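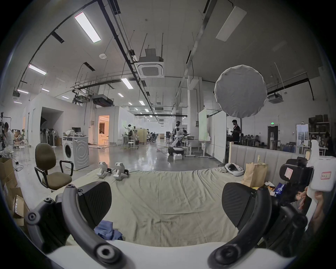

Can't you just fold it on your lap in front of the telly, one student wanted to know in the February class, and several others agreed that this is how towels get done at their place. You can, for face washers and tea towels. Bath towels and anything bigger need a flat surface, and so do you if you are going to match a stack to a shelf.

14 March 2023
By the Brillwood household skills teaching staff

Unit 4: Folding and putting away towels and flat linen
Jumodthorpe campus, Room 807

These notes cover the first half of the unit. Fitted sheets are left for the second half. Bring one bath towel and one flat sheet from home, washed, and don't iron either of them.

1. The surface

A bed is the usual choice at home. A clean floor with a sheet over it works nearly as well if your knees allow it, and a dining table will do for anything up to a bath towel. Whichever you use, cover it with a plain flat sheet in a colour different from the washing. Lint and loose threads show up against it, and so do marks you missed before the wash.

The cover sheet doesn't need to be ironed. It does need the worst of the creases pulled out towards the edges, as a ridge underneath will throw your fold line off by a finger's width. Pull from opposite corners, then from the other two. If it creeps while you work, tuck the far edge under or put something heavy on the corners.

2. Checking before folding

Feel the hems and the woven band near each end. These dry last. A towel that feels dry in the middle and cool at the hem goes back on the rack – it will smell within a week if it is shut in a cupboard. Look for pulled loops while you are there. Snip them level with the pile, and never pull them through.

Check the label as well if you are not sure what you have. Towels marked 100 per cent cotton can be shaken hard and stacked high. Blends with a lot of polyester hold static and slide, so keep those stacks low.
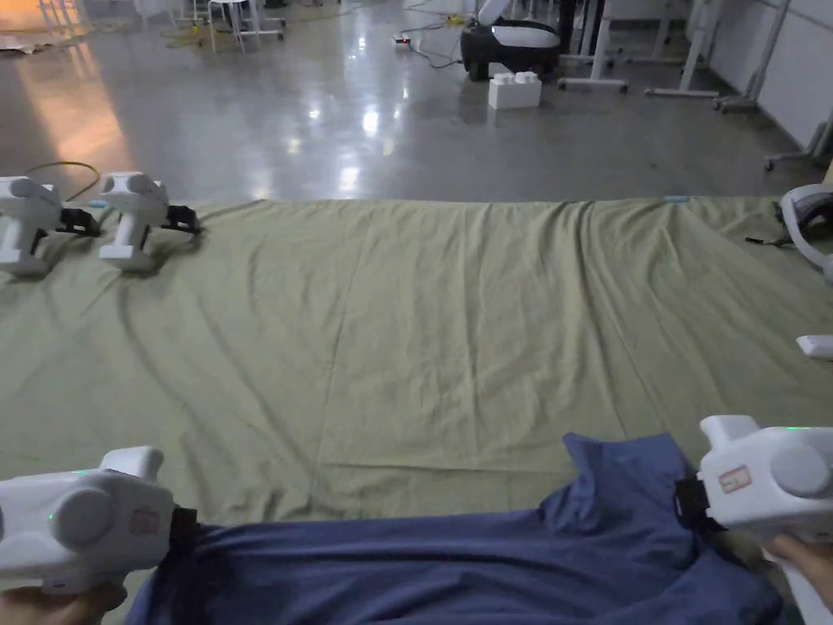 3. Opening out

Most of the time lost in folding is lost here, before any folding is done. A towel comes out of the basket as a lump, with its corners buried. Don't try to spread it from the middle. Find one corner, lift it clear, and run your other hand along the hem until you reach the next corner. Hold the two apart, give the towel one shake, and lay it down with the far hem landing first. Then let your own edge down.

Smooth with a flat hand from the centre outwards. If there is a label, turn the towel so that it is face down and nearest to you. Do this every time, even when practising, as the later steps assume it.

Students who are left-handed may prefer to start with the opposite corner. The result is the same.

4. The Forow fold

We teach this one first because it suits shelves of most depths. It takes its name from the Forow guest house, where the course's first linen sessions were run.

a. Towel flat, label down, short hem nearest you.
b. Bring the left long edge in to one third of the width.
c. Bring the right long edge over it, level with the new left side.
d. Fold the near end up to the halfway point, then the far end down to meet it. Leave a small gap.
e. Close it like a book across the gap.

The gap in step d is the part most often forgotten. Without it the closed towel bulges at the spine and leans in the stack.

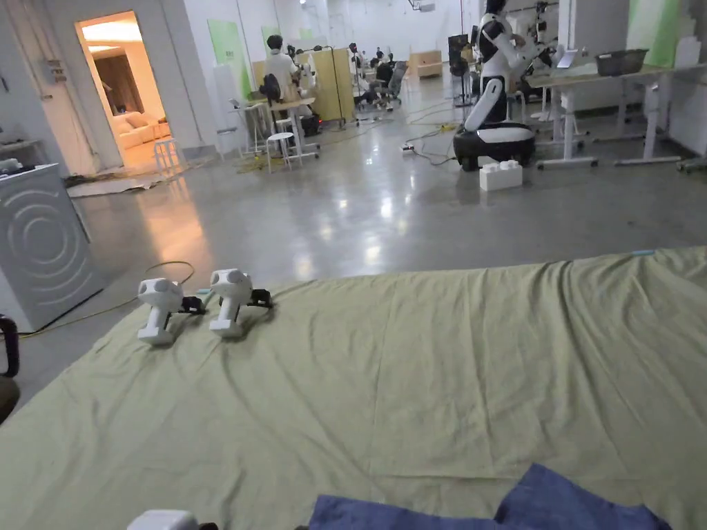
For hand towels leave out step d and simply fold in half twice. Bath mats are folded once only and stored flat at the bottom of the pile.

The Du Plessis method, which some of you will meet on placement, rolls the towel after step c. It is good for open baskets and for packing a suitcase. On a shelf the rolls wander – we don't use it for assessment, but you should be able to do it if a supervisor asks. Practice makes more difference than method. In the last intake most people were quick and even after almost 100 towels.

5. Putting away
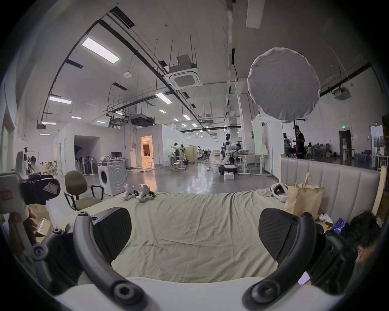

Folded linen should leave the work surface as soon as a stack is done, and it should go straight to where it lives. Decide on that place before you start and clear it. The work surface tends to fill up with other belongings as well, and a big paper shopping bag leaning on the headboard takes up room you'll want for a finished stack, so shift bags to a chair or the floor first. The top of a front loader is handy for a shallow box of odds and ends, but don't rest clean towels there while a cycle is running. Freshly folded towels go to the bottom of the pile and you use from the top.

For next class: fold your bath towel five times by the steps above, opening it out fully each time, and note which step slowed you down.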